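Stone Surface Care in Shared Facilities: Sealing Interval and Cleaning Products
Member Forum > Building Operations > Interior Finishes

Opened by: Hider_Facilities
Posted: 06/01/2019 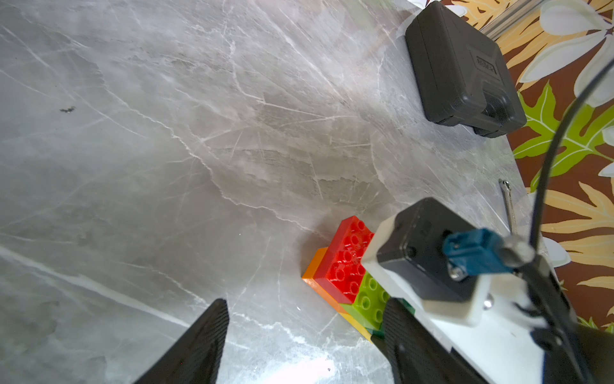 Gray marble-pattern top, fine scratches and one dark mark.

The Hider building has gray marble-pattern tops in the lounge, the two reception areas and the staff dining room. Our present procedure calls for resealing every September and for daily cleaning with a neutral product. The procedure was written before my department took over the building, and the supplier's records did not come with it.

Members are asked to comment on the following. First, whether a fixed yearly interval is still considered good practice. Second, whether fine scratches should be dealt with at the time of sealing or left alone until a full refinish. Third, whether any member has used the Stomik cleaning concentrate on a sealed top over a period of years.

A budget request must be submitted before the end of the quarter, and I would prefer to base it on the experience of other sites.

Reply from: prasis_ops

Prasis operates three sites with natural stone in public areas. We stopped using a fixed interval. Staff place a small amount of clean water on the surface and check it after a set time. If the stone has darkened, the top is scheduled for sealing. If it has not, the test is repeated the following quarter. Under this method some tops have gone well past a year and others, mainly those next to coffee service, have needed attention sooner.

On scratches, our position is that sealer does not fill them and should not be purchased for that purpose.

Reply from: Registrar_East

I must disagree with the previous member on the interval. A water test depends on the person carrying it out. In a building with frequent staff changes, the results are not consistent, and the record becomes difficult to defend when a tenant makes a claim. A fixed date is easier to audit. We seal on a fixed date and accept that some of the work may be earlier than needed.

Reply from: prasis_ops

The audit concern is understood. However, sealing a surface that does not need it can leave a haze, and removing haze from a polished top is more costly than the test. We have had this happen at one site. The test record is a single line on the weekly sheet, and our auditors have accepted it.

Reply from: appiah_interiors

Before either method is adopted, the original poster should confirm what the material is. The title of this thread says stone, while the post says "marble-pattern." Appiah has been called to several buildings where a top described as marble in the asset register was a printed or cast product. Penetrating sealer has no useful effect on most of these and may leave a film. The underside or an unfinished edge will normally settle the question. A photograph taken from above will not.

If the material is true marble, please also note that the more common problem is etching from acidic drinks and cleaners. Sealer slows staining. It does not prevent etching.

Reply from: Hider_Facilities

Thank you. The asset register lists all of the tops as "marble, gray" with no further detail. I will arrange for the edges to be inspected and will hold the sealing line in the budget until that is complete.

May I ask again about the Stomik concentrate?

Reply from: Westgate_Custodial

We used it for 9 months at a dilution of 2 ounces to the gallon. It cleaned acceptably. Our difficulty was residue. Evening staff were mixing it stronger than instructed, and the tops began to look streaked under the window light. A plain water rinse after cleaning corrected this, but the additional step was not popular and we returned to our former product.

Reply from: Registrar_East

Our experience with the same concentrate has been satisfactory. Residue is a training matter and should not be counted against the product. We post the dilution on the inside of the supply closet door and issue measured bottles.

Reply from: Westgate_Custodial

Measured bottles were issued here as well. I would respectfully suggest that a product requiring this much supervision is not suited to every site.

Reply from: appiah_interiors

For budgeting purposes, our minimum charge for an on-site material check is $300, which covers all tops in one building on the same visit. Other firms will differ. Members may also carry out the check themselves at no cost if an edge is accessible.

Reply from: Hider_Facilities

The edge inspection has been assigned to our own maintenance staff. I will post the finding in this thread. Please continue to send comments on the sealing interval, particularly from sites with food service.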